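Visit report: the student robot workshop in Bretham

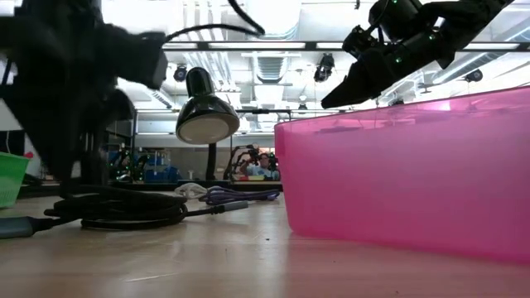
Cables on the table and the pink bin, with the two black arms over them.

In August I traveled to Bretham to see the student robotics project at the Sekness workshop. I teach electronics at a small technical school, and we want to start a similar course, so I came with a long list of questions.

The train was late and I missed the welcome talk. A student met me at the door and brought me directly to the tables. Each group works with a pair of arms, and the task this term is called Han. The arms must sort cables and put them into a bin. It sounds easy. I was told that the first group needed 24 lessons before one cable went in without help from a person.

The difficulty is that a cable has no fixed shape. A coiled black cable, a small white one and a purple-blue one were lying on our table, and the students explained to me that each must be gripped in a different way. If the gripper takes a coil too high, the loops open. If it goes too low, it pushes against the table. They had much discussion about this, and I enjoyed listening to it more than the official presentation after lunch.

The students guide the arms by hand control first and record every try. Their program, Zanix, then learns from the recordings. They had collected almost 900 of them. I asked how many were good enough to use, and the answer was 230, which surprised me. Bad recordings are kept in a separate folder, and the younger students must write one sentence about what went wrong in each.

I was also allowed to try the control. My first movement was much too fast and the group laughed, but in a friendly way. After some minutes I could lift a plug, though not put it where I wanted.

The course costs each student 80 euros for the term, with lunch not included. The coffee is free and rather weak. For our school the price of the arms is the main problem, and I did not get a clear answer about used ones. I have written to the workshop again about this and also asked for the lesson plan.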